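The cloth that was going to save us

Every few years the cleaning aisle finds a new thing to believe in. It was vinegar for a while, then bicarb, then steam. The one that stuck is the microfibre cloth, sold now at servos, hardware stores and school fetes, usually with a promise that you will never buy another bottle of spray. I have a drawer full of them. I also still have the sprays.

The pitch is simple enough. The fibres are split finer than a hair, so they grab dirt that cotton pushes around. Add water and nothing else. At the Wullomley home show last August I watched a man in a headset wipe cooking oil off a glass panel and hold the cloth up as though he'd pulled a fish out of the river. His firm, Nimano, sells a pack of 4 and says each cloth is good for 2,000 washes.

I'd like to meet the person who has washed a cloth 2,000 times. If you did it once a week you would be at it for more than 38 years, and I doubt the firm has been trading that long. When I asked how the number was reached, the man in the headset said it was tested. I asked by whom. He gave me a brochure. 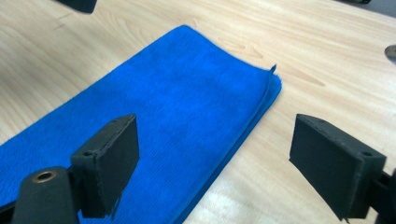 Dale Tremblay thinks I'm being unfair. You'd complain if they lasted ten washes, he told me, and you'd complain if they lasted for ever, and in the meantime the benchtop is clean and you haven't bought paper towel since Easter. He has a point about the paper towel. I went back through my receipts and the spending really had dropped, though so had the amount of cleaning I was doing.

What bothers me is how much of the claim rests on the owner behaving like a lab technician. Read the leaflet that comes with the Nimano pack. Wash separately from cotton. No fabric softener. No bleach. Low heat or line dry. Keep one colour for the kitchen, another for the bathroom and a third for glass, and never let them meet. I don't know a household that runs like that. Mine go in with the socks, and they come out wearing most of them.

Then there is the question of what "no chemicals" is supposed to mean. Lifting grime off a surface and killing what lives in it are two jobs, and the brochure slides from one to the other in the space of a comma. A damp cloth can pick up a good deal of muck. It can also carry that muck to the next spot, if you wipe the chopping board and then carry on to the high chair. The old dishcloth had the same fault, of course, but the old dishcloth never came with a brochure.

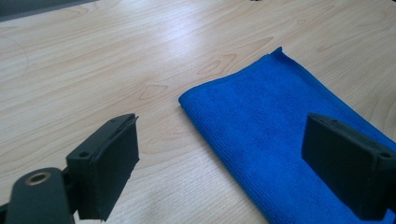

Blue microfibre, folded, on a wooden tabletop.

I tried to be a good sport about it. For a month I used nothing but cloth and water at home, and kept notes. Windows: very good, better than newspaper, and I say that as someone raised on newspaper. Bathroom mirror: the same. Stovetop: fine on the day's splatter, hopeless on anything that had been left since the weekend. Shower screen: I gave in and got the spray. Timber was the one I had been looking forward to, as the Pornulero brochure (a rival outfit, with dearer cloths) claims its product will "bring a tabletop back to life". It took the dust off. The table was no more alive than before.

Pornulero charges $233 for its full household set, which includes a mitt, a mop head and a cloth for polishing fruit. I rang to ask what the fruit cloth does that the others don't. The woman on the phone was very nice and said it was softer.

And they shed. These are plastic fibres, mostly polyester, and some come loose in the wash and go down the drain. How much depends on the cloth, the machine and who you ask. A brand that puts leaves on its packaging ought to bring it up before I do. Neither brochure mentions it.
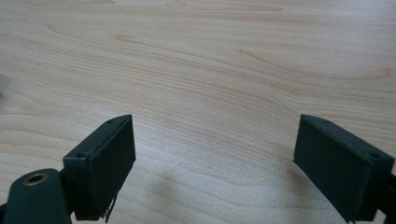 Pale timber and its grain. Dust is the easy part.

My neighbour in Girard Street runs a small cleaning round and has used the things for years. She buys the cheapest ones going, by the bale, and cuts the labels off because they scratch. She has never counted a wash. When a cloth stops picking up water it goes to the garage, and when it has been in the garage long enough it goes in the bin. She still uses detergent on grease and disinfectant on toilets, and she laughed when I read her the bit about the fruit.

That sounds about right to me. It's a decent rag. I'll keep using mine on the windows, and I might even wash them on their own, if I can find the other sock first.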